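Learning Center > Titles > Managing the Household > Part Two > Chapter 4

CHAPTER 4
Small Objects: Sorting, Grouping and Storing

Chapter Objectives

After completing this chapter, the student will be able to define a mixed small-object load, carry out a first sort on a prepared surface, assign objects to working groups by use, and choose suitable storage for each group. Students will also be able to identify the items in a mixed load that call for separate handling.

Key Terms

mixed load, first sort, sorting surface, working group, holding tray, home location, return rate

4.1 Introduction

Chapters 2 and 3 dealt with the large contents of a home: furniture, bedding, cookware and clothing. Such things have a fixed or nearly fixed place. A bed stands in a bedroom, and a stockpot has few shelves that will hold it. The household manager who has put these in order has completed the most visible part of the work.

The present chapter turns to objects small enough to be held in one hand. They arrive in pockets, in school bags, in the mail and in the packaging of other goods. They are set down on the nearest flat surface and later moved, in handfuls, to a drawer or a bowl. Over a period of months a drawer of this kind may come to hold office supplies, hardware, candy, toys and personal items in no order at all. In this text such a collection is called a mixed load.

A mixed load has two costs. The first is the time spent searching it. The second is the purchase of duplicates, as when a family buys a new roll of tape while an earlier roll lies at the back of the drawer. Students who kept the household log assigned in Chapter 1 should review their entries for both kinds of cost before continuing.

4.2 The Sorting Surface

A mixed load should never be sorted inside its container. Items at the bottom remain hidden, and those at the top are simply moved from side to side. The entire load is taken out and placed on a table where every object can be seen and reached.

The surface should be covered with a cloth. A cloth keeps small pieces from rolling, protects the table from metal edges, and may be gathered up by its corners if the work must be interrupted for a meal. A plain cloth gives the best contrast, although a light printed tablecloth is acceptable. The cloth need not cover the whole table. It should be large enough to leave a clear margin beside the load, where the first groups will be formed.

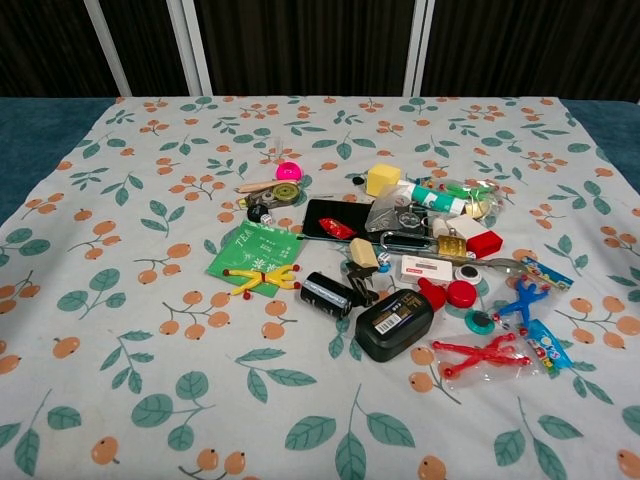

The first sort is made by use. Beginning students often prefer to sort by color, by size or by material, and the results are pleasing to the eye. They are of little help later. A person who needs a padlock is thinking of something to be locked, and will look among the hardware whether the padlock is brass or steel. For the same reason a pencil belongs with the tape and other desk supplies, even though a wooden game piece may resemble it more closely in material.

Five working groups are sufficient for most households:

Desk and repair supplies. Pencils, tape, tubes of glue.
Hardware. Padlocks, carabiners, knobs, loose metal parts.
Food and drink. Tea packets, wrapped candy.
Play. Balls, dice, stretchy figures and other small toys.
Personal and electronic. Telephones, small boxes of the type used for rings, and their contents.

A tube whose label cannot be read at once should be set in the holding tray until it has been identified. Glue and ointment are sold in tubes of similar shape and must not be stored together. Parts kept in clear plastic bags should remain in those bags during the first sort. Emptying them adds loose pieces to the load and may separate a part from the others that belong with it.

4.3 Items Requiring Separate Handling

Certain objects are removed from the load before general sorting begins. A telephone is taken out first and placed away from the work area, so that nothing heavy is laid on its screen. Closed boxes are opened, inspected and closed again, and their contents are written on a slip of paper. Food is checked for damage to the wrapper and returned to the kitchen or thrown away.

In homes with young children, dice, small knobs and similar pieces are placed in a lidded container as soon as they are found. The student should not wait until the play group is complete.

4.4 Case Study: The Hall Drawer

Sena Essien and Rocío Maldonado, both students in the certificate program at the Kutivus Institute of Household Studies, carried out a timed exercise using the contents of one hall drawer. The drawer held 112 objects. Ms. Essien sorted the load on a covered table according to the method given in Section 4.2. The first sort took 15 minutes, and two items were left in the holding tray.

The load was then mixed again, and Ms. Maldonado sorted it within the drawer itself. She found 108 of the objects. The remaining four had slipped beneath the paper lining and were recovered only when the drawer was emptied at the close of the exercise.

Their instructor, Birthe Thygesen, asked both students to record any object whose group had caused them to hesitate. Each listed a foam cube, which one had placed with repair supplies and the other with play. Ms. Thygesen accepted both answers. The correct group for such an object is the one in which members of that household would look for it, and this can be learned only by asking them.

4.5 From Group to Home Location

When the groups are complete, each is given a home location. This is a single named place, such as "second drawer, left of the sink." Storage is selected after the groups have been formed. Containers bought in advance tend to determine the groups, and many are found to be the wrong size.

Shallow trays suit desk supplies. Hardware is best kept in a divided box, with the heavier pieces in the compartments nearest the handle. The return rate, meaning the share of objects found in their home locations after one month, is the usual measure of success. Methods for recording it are given in Section 4.6, together with a blank form for classroom use.

Before You Read On

Select one drawer, bowl or basket in your own home and write down, without looking, the objects you believe it contains. Keep the list. It will be needed for the exercise at the end of Section 4.6.

3 comments | 27 shares

Copyright Prekia Educational Publishing. All rights reserved. | Contact | Back to top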